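**Tallora Modular Floor Matting, 600 Series**
Supplied and supported in Canada by Plattner Workplace Flooring

The Tallora 600 Series is an interlocking matting system for standing work areas in workshops, laboratories, packing rooms and teaching spaces. It is laid directly on a sound concrete or tile floor without adhesive, and may be lifted, moved and relaid when the room is rearranged. The series replaces the earlier 400 Series, which remains compatible at the edges by means of a transition strip (sold separately).

## Intended use

The matting is intended for areas where staff stand at a bench or counter for extended periods. It is not rated for forklifts or pallet jacks. Hand carts and wheeled stools may be used on the closed-surface version only. The open-grid version allows liquids and swarf to pass through to the floor beneath and should be chosen where spills are frequent.

Customers who need matting for commercial kitchens should refer to the Zedard range, which is made from a different compound and withstands cooking oils. The 600 Series will soften on prolonged contact with fats and should not be installed near fryers or grease traps.

## Construction

Each tile is moulded in one piece from nitrile-blended rubber. The underside carries a pattern of hollow studs that compress underfoot and allow air to move between the tile and the floor. The locking tabs run along all four sides, so tiles may be turned in any direction during laying. Bevelled edge pieces are available in charcoal and in safety yellow, together with matching corner pieces.
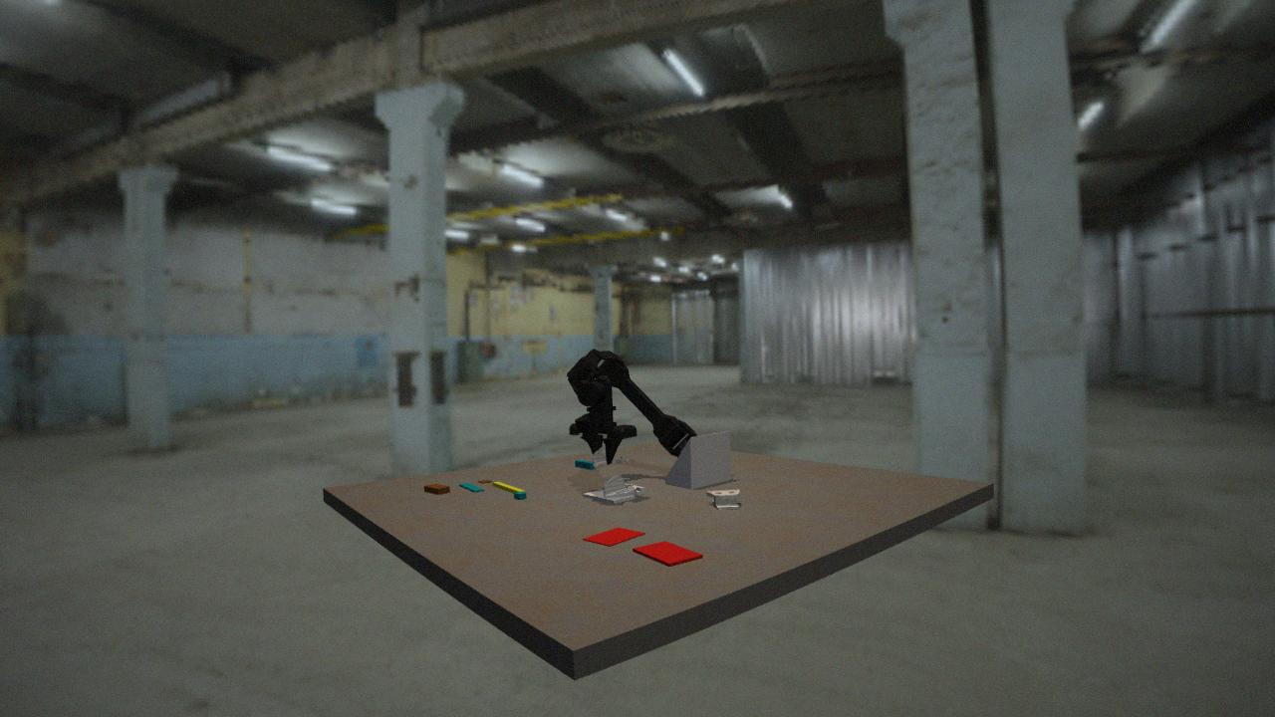

Tile thickness is uniform across the series. Doors that open over the matting should be checked for clearance before an order is placed. Where a door cannot be trimmed, the layout should stop short of the swing and be finished with a bevelled edge.

## Specifications

| Item | Value |
|---|---|
| Tile size | 445 mm × 445 mm |
| Thickness | 16 mm |
| Surface | Closed (textured) or open grid |
| Tile colour | Charcoal |
| Fixing | Interlocking tabs, loose laid |
| Warranty | 2 years |

## Preparing the floor

Sweep the floor and remove any loose paint, tape or old adhesive. Concrete must be fully cured. Fill cracks and low spots, and allow the filler to harden for the period stated by its manufacturer. Sealed and unsealed concrete are both suitable.

Bring the tiles into the room the day before laying and stack them flat. Tiles stored in an unheated warehouse in December will be stiff on arrival, and the tabs will not seat properly until they have warmed to room temperature.

## Laying

Begin at the centre of the area and work toward the walls. Press each tab home with a rubber mallet. Leave a gap of 10 mm at fixed walls and columns. Perimeter tiles may be cut with a utility knife and a steel straightedge, scoring from the underside.

Heavy benches may stand on the matting if the load is spread by plates under the feet. Benches that must remain level, including those used for weighing or measurement, should stand on the bare floor with the matting cut to fit around them.

## Care

Vacuum or sweep daily. Wash weekly with a neutral detergent and rinse with clean water. Soltitis floor concentrate, diluted as directed on the label, is approved for use on all 600 Series products. Solvent cleaners and wax polishes must not be used. Steam cleaning will void the warranty.

Open-grid areas should be lifted twice a year so that the floor beneath can be washed. Number the underside of each cut tile in chalk before lifting.

## Ordering

Tiles are sold in cartons of eight. Edge and corner pieces are sold individually. Orders of 2,000 tiles or more are shipped directly from the factory and require a longer lead time, which will be confirmed in the written quotation. Part cartons cannot be returned.

| Product | Order code |
|---|---|
| Closed-surface tile, charcoal | 3208-C |
| Open-grid tile, charcoal | 3208-G |
| Bevelled edge, charcoal | 3208-EC |
| Bevelled edge, safety yellow | 3208-EY |
| Transition strip, 400 to 600 Series | 3208-T |

Layout drawings are prepared without charge for institutional customers. Please send a dimensioned floor plan showing doors, drains and fixed equipment to Mathias Stöckli, Technical Sales. Warranty claims should be addressed to Meinrad Leitner, Customer Service, with the carton label and proof of purchase.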